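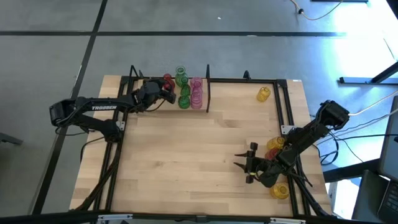
p. 100

December, afternoon, started 1:40

Transcription of the Flesmont dye book, continued, and second trial of the walnut brown.

I write the reading part first, while I still have it in my head. I am now at entry 549 of the 1,353 in the index that the Karagiannis collection made for this book. The index is older than our project and it was made by somebody with good eyes but not much interest in dyeing. Many recipes are listed only as "household" or "various." I keep their numbers anyway, so that we can all find the same place, and I put my own title in the next column.

Entries before this one are all in the first hand, the one with the tall d. At 549 there is a change. The new hand is smaller, leans to the left, and does not use the sign for "ounce" which I learned with so much effort in the last months. It writes the word, with two different spellings on the same page. I think we have a new owner of the book, or maybe a daughter or a helper who took over the writing. I would not say more than that for now. The ink is also browner, but ink is a bad witness and I do not want to build on it.

Words I could not read today:

- after "take the hulls green and" there is a short word, four or five letters, begins with b or h. "Bruse" would be good for the sense (bruise). "Hange" is also possible and would change the whole recipe.
- the vessel. It looks like "a drasen pott." At first I was happy, I thought this is the town Drasen and so we have a trade connection. Then I looked at the r again and now I believe it can be "brasen," so a pot of brass. Please, whoever works on this after me, look at the b in "bran" three lines lower and compare. Until then I leave it as [d/b]rasen in the transcription and I do not put it on the map.
- margin note, lower corner, one line, crossed out by the writer. I can read "not so" and then nothing.

Correction to my entry on p. 96: I wrote there that the book mentions Flultitz twice. It is three times. The third one is inside a recipe for cleaning gloves and I went past it. It is spelled with one t at the end and no l in the middle, but the merchant is the same, so I count it as the same place.

Walnut brown, trial two

Trial one was a pale, sad beige and I will not speak of it again except for the numbers, which are on p. 93.

Today: 100 g of dried hulls, soaked overnight in rain water from the barrel, then heated slowly and kept under the boil. The recipe says "the space of two masses," and we agreed to take this as two hours. I am still not comfortable with this agreement. A mass in a small country church and a mass on a feast day are not the same length, and the writer knew which one was meant. I would like to make one trial with one hour and one with three, and then compare.

Wool: the same undyed yarn as before, one small skein without alum and one with. Linen: one strip.

2:15 heat on
2:50 first steam, bath is already very dark, smell like wet leaves and a little like tea
3:05 wool in
4:00 turned both skeins, the linen was folded on itself, opened it with the stick
5:05 heat off, left everything in the bath to cool

I took out 200 ml of the bath before the wool went in and put it in a closed jar on the shelf, with label. Please do not throw it away even if it grows something. The second hand says that an old bath is "better then the new" and I want to test it in some weeks.

First look at the end of the wool, squeezed between the fingers: a real brown this time, warm, somewhat red. The skein with alum looks a bit more yellow than the other. Linen is patchy. I do not trust any of this before it is rinsed and dried by the window.

About the hulls. The ones we have were bought dry, and the recipe asks for green. For green hulls we must wait until next fall and find someone with a tree. I wrote it in the list on the door.

Small things to remember:

The scale shows 2 g when nothing is on it. I pressed zero each time, but it needs a new battery.

The pencil marks on my printout are mine, those in red are from the last reading group. We did not agree on "madder" in entry 531 and I left both versions.

For the talk in Flesmont I would like to show the page with the change of hand, next to one page of the first hand, same size. I have to ask the Karagiannis collection for permission for the second one. The form we have covers only the first quire.

Next: rinse tomorrow morning, cold water, no soap. Then entries 550 and following.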